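Dastitia Opens Free Phone Line for People Waiting on the Outcome of an Accusation

Tue 4 August

TOVDEN — Dastitia, the legal information charity based in Tovden, has opened a free phone line for people who have been accused of an offense and are waiting for a decision, and for the relatives who live with them. A separate line for people who have reported an offense has been open for 3 years and is not affected.

Calls are answered on weekdays from 10 in the morning until early evening. Callers do not have to give a name, and calls are not recorded. The line does not take sides in a case and does not pass messages between the parties.

The new service follows a review of the charity's casework. Dastitia staff read through 200 closed files and found that many people had first asked for help months after losing a job, a place in school or a lease. In 19 of the files, the person had been asked to leave their housing before any hearing was held. Several had stopped using social media after their name was shared there, and then missed notices about their own case that were sent through those accounts.

"People call us when the letter comes, and by then they have often been on their own with it for a long time," the charity said in a statement. "We can explain what the letter means, what the next date is for, and who they should be talking to. We also tell them plainly what we can't do."

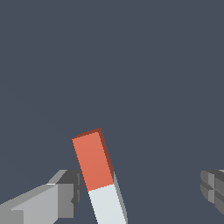 Staff on the line can explain the stages of a case, help a caller prepare questions for a lawyer, and give out contact details for counselors who work at reduced rates. They cannot give legal advice on the facts of a case. Anyone who describes a risk of harm to themselves or to another person will be put through to emergency services.

The charity has also written a short guide for employers and landlords. It covers what can be asked of a person under investigation, what should be kept private, and how to handle posts that name a worker or tenant. The guide says that steps taken to protect other people should be written down, given an end date and looked at again as the case moves forward — a point that came up often in the files.

Running costs for the first year are being met by the Nowicki Fund, which has supported Dastitia's court information desk in the past. Office space and phone equipment are provided by Kostinar, a property management company with buildings in Tovden. Neither has a say in how calls are handled or which callers are helped.

The guide can be picked up at the Dastitia office or requested by mail at no charge. A large-print version will be ready before the end of August. Employers who want a talk for their staff should write to the office and allow 10 working days for a reply.

About Dastitia

Dastitia gives free information about court and complaint procedures to people in Tovden and the nearby towns. It is independent of the police and the courts.

Press inquiries: Dastitia press office, Tovden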